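Notebook, growth analytics bench
Jul 14, 2023

Reran the Gustura email numbers because I didn't believe the ones in the deck. The deck says the spring win-back series paid for itself seven times over. I get something closer to break-even, and I'm being kind with the staff hours.

The trouble starts with what counts as a win. Navora credits a sale to any email the person opened in the 30 days before buying. Opened, mind you, and half of those opens are mail apps loading pixels on their own. So a customer who was going to reorder anyway gets a message, her phone "opens" it, she reorders on schedule, and the email takes the credit. I pulled the 1,863 orders Navora marked as email-driven and matched them against each buyer's usual reorder gap. Most fell inside the normal gap. Take those out, plus the ones with a paid search click on the same day, and 143 are left that I'd argue for.
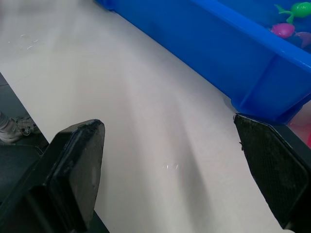 Attribution windows are where I'd like the argument to happen, and Baptiste Cordier disagrees with me on nearly all of it. He thinks 30 days is fair for a product people buy every six weeks or so. I think he likes 30 because the old reports used 30. We tried to settle on one rule for clicks and one for opens and got as far as agreeing that they don't deserve equal weight. They're like the two black fingers over the white tabletop, one with a smooth, scuffed pad and the other with a rough diamond or mesh grip: a pair from a distance, different surfaces up close. A click I'll accept as some evidence. An open I'd drop completely until somebody shows me it predicts anything.

Costs next. The deck counts the platform fee and the discount codes. It leaves out copywriting, the Grabowska design invoice and the week we lost fixing the broken unsubscribe link. I put them all back in. Discount codes are also booked at what was redeemed on "email-driven" orders only, so when I shrink the order count the discount cost shrinks with it, but the people who used a code on an order they'd have placed anyway still cost us money. Booked that as a loss. Baptiste says this is harsh. Maybe, but the money did leave.

Kovcombe is the comparison everyone brings up, so I looked at that too. Same template, smaller list, better return on paper. Their list was cleaned right before the send and ours wasn't – so I can't tell whether the emails worked or the cleaning did. Not using it as a benchmark. If it turns up in the next deck I'll ask for it to come out.
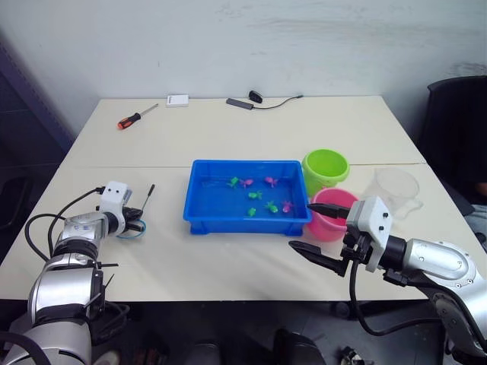 Could we have known any of this without a holdout group? In part: the reorder gaps give a decent hint about who was coming back anyway, but a hint is all they give, and I wouldn't set a budget on it.

So the next send gets a holdout. Two cells, random split by customer ID, nothing sent to the second one until the reorder period is over. I expect complaints about lost sales. If the series is as good as the deck says, the gap will be plain and I'll eat my words.

To do
– ask Navora support how they filter automatic opens (last answer was a link to a help page that didn't mention them)
– get the full Grabowska invoice, I only have the summary
– check for duplicate customer IDs before the split, there were more than 2 last time and one was a reseller
– Baptiste to write down his case for 30 days so we stop having it out in the hallway

Sheet is in the shared folder, tab "gustura rerun". Column H is still wrong for refunds, don't quote from it.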